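Apuntes de la sesión 2: ordenar el almacén pequeño

¡Hola otra vez! Os dejo por escrito lo que vimos en clase, que algunos ibais tomando notas a toda velocidad y luego no se entiende ni la letra. Hoy tocaba inventario, mi tema favorito (ya sé, ya sé).

La idea de partida es muy simple: un inventario sirve si alguien que no lo ha hecho puede encontrar las cosas con él. Yo trabajé en Robles con una lista de 134 referencias y cada turno las llamaba de una manera distinta... un desastre. Así que primero los nombres, luego los números.
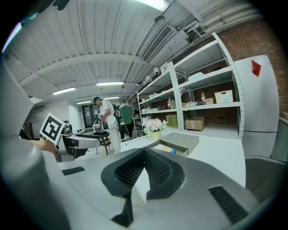 Yareli Tapia preguntó si no era más práctico contar primero y poner nombres después, porque en su almacén lo hacen así y van más rápido. Pues mira, se puede, pero si dos personas cuentan lo mismo con nombres distintos te sale el doble de existencias y a ver quién lo arregla en agosto, con media plantilla fuera.

Para la ficha de cada artículo me basta con el nombre, la ubicación, la unidad en que se cuenta y el mínimo. Lo de la unidad parece una tontería, pero «200» pueden ser cajas o piezas sueltas, ¡y el pedido cambia muchísimo! En el caso Lolham que leímos, el lío venía justo de ahí: compras pedía por cajas y el almacén apuntaba piezas. Repasad la página 8 del dossier, que está la tabla entera.
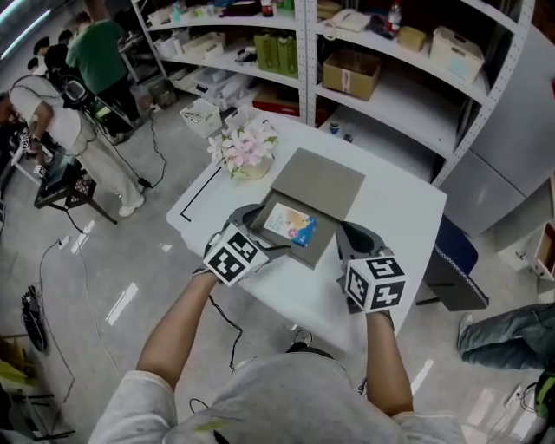 Para la próxima sesión

Traed la ficha de un artículo que tengáis en casa o en el trabajo, el que queráis, con su mínimo calculado. Hablaremos de rotación y del caso Vosgate, que es más largo, así que id leyéndolo con calma. Las dudas, al foro del curso.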